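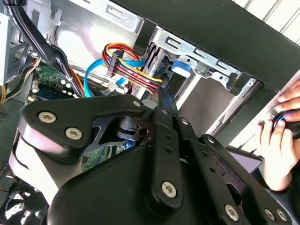

I've been putting off replacing my old desktop for two years and finally sat down Sunday to figure out what it would cost to keep it going instead. Posting my notes in case they help someone in the same spot.

First thing I did was write down what bugs me about it. Slow to start, loud when I open a lot of tabs, and the drive is nearly full. Everything else works. I do spreadsheets, email, and scans of old family letters. No games.

Slow start: I had 28 programs set to launch at login. I turned off all but five. That took ten minutes and cost nothing. Do this before you buy anything.

The drive was 91 percent full. Most of it was duplicate scans. When I started on the letters I saved every page as a TIFF and again as a PDF, then copied both into a folder called "new." Then I made "new 2."

Ngọc Kiều from my genealogy group told me to keep the TIFFs as masters and make the PDFs again only when somebody asks for one. I'm going with that. The letters are in Portuguese and I can read maybe half of them, so the scans have to be good enough to zoom in on.

Backup before deleting. I copied everything to an external drive, opened a few files from each folder to check them, then unplugged the drive and put it in the hall closet. It was past midnight when the copy finished.

Noise: dust. Power off, unplug, take it outside, canned air in short bursts. Hold the fan blades still with a finger while you spray. Wear a mask if dust bothers you.

Memory is next. Look up the exact type your board takes before ordering. The store won't always take an opened package back, and two kinds can look nearly the same on a website.

Prices. A new desktop I'd be happy with is $400 on sale. Memory and a second drive come to a lot less, so I'm doing the upgrade and I'll look at new machines again in August.

Jaime Sequeira asked about operating system support. Fair question. Check the end date for your version. If updates have stopped, I wouldn't do banking on it, no matter how well it runs.

If you do end up getting rid of one, wipe the drive or pull it out and keep it. Our county takes old computers at the transfer station for free but they don't erase anything for you.

I have 18 envelopes left to scan. Going back to those this week. Will post again when the memory shows up.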